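Subject: Re: [facilities-list] Repainting of interior walls, Jirkby building

Dear colleagues,

Thank you for the replies received so far. The office wishes to confirm the arrangements for February.

On the matter raised below by the Achari reading room:

> The notice says that walls will be painted in the present color.
> Does this include the wall with the outlet, where we had asked
> for shelving? We would also like to know whether small marks
> should be reported one by one.
> K. Bangera

The wall is included. Shelving will be considered separately, and no brackets should be mounted before the paint work is complete. Small marks need not be reported. Holes wider than 6 mm should be, with the room number.

Wall plates will be removed by the electrician and refitted after the second coat. Occupants are asked not to loosen them. Furniture must stand at least 3 feet from the wall by 8 a.m. on the first day of work in each room.
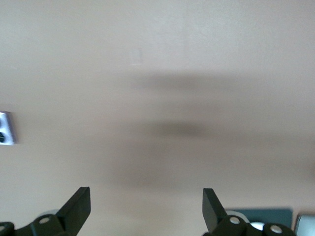

Reading room wall, present beige finish, with wall plate at left.

The paint is held in stock under the name Vidari 13. Requests for another shade cannot be accepted at this stage.

Karthikeyan Bangera will receive the room list on behalf of Achari.

Facilities Office, Jirkby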